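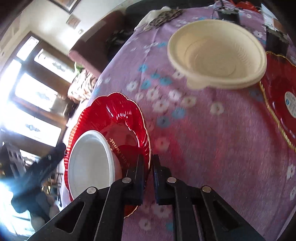 Castier Bergeron Practice Clavichord

Fretted, four octaves, C to c'''
Price: $1,333
Stand (sold separately): $115
Soft case (sold separately): $69
Item no. 304
Made to order, next batch ships in November

What it is

The Bergeron is a small fretted clavichord for people who want to play Bach, Froberger and early Haydn at home on something close to what those composers practiced on. The catalog from Castier says it will "transform your touch." We have had one in the shop since spring and would put it more modestly. It will show you what is wrong with your touch. Fixing it is still up to you.

We get asked whether Mozart had one like this. He owned a clavichord, and so did half the musicians in Austria. His was a bigger instrument with a wider range, and a fair amount of his keyboard music will run off the top of this one. If Mozart is the main reason you're shopping, look at a five-octave unfretted model and expect to pay a lot more.

How loud is it?

Quiet. Very quiet. The maker calls it "intimate but singing," and it does sing if you are sitting at it and the refrigerator is off. Someone across the room will hear a tapping with some music in it. This is good news in an apartment and bad news if you were hoping to accompany anyone, even a soft singer. We tried it with a recorder and lost the clavichord completely.

Fretted: read this before you order

On a fretted instrument, some neighboring keys share the same strings. You can't sound both notes of a shared pair together, and if you hold the first one too long the second comes out as a dull thud. Music from before 1700 mostly works around this. Later music often doesn't. Piano players tend to blame the instrument for the first week or two.

Tuning

Plan on touching it up often, more so when the heat comes on for the winter. The tuning hammer in the box works but is short, and the handle on ours came loose. The Gakura hammer fits the same pins and we like it better.

The brochure also says the instrument "holds its pitch through all seasons." Ours didn't. No wooden keyboard we have ever sold has.

The Prarkura soundboard oil

Castier suggests adding a bottle of Prarkura to your order to "open up the tone." We don't stock it. We asked for a before-and-after recording and were sent a leaflet. Leave the soundboard alone and dust it with a soft brush.

In the box

Instrument with lid
Tuning hammer
Set of spare strings, treble only
Strip of listing cloth
Printed manual (the tuning chart is on the last page, and the type is tiny)

Setup

Every Bergeron we ship is checked and tuned here by Brodie Rutherford, who also replaces the cloth if it was woven in badly at the factory. It will still need tuning when it gets to you — trucks are hard on strings.

Returns

Thirty days, in the original crate. Keep the crate. Return freight is on the buyer unless something is broken, so if you live within driving distance, come and play ours first. Mornings before ten are best, while the street is quiet enough to hear it.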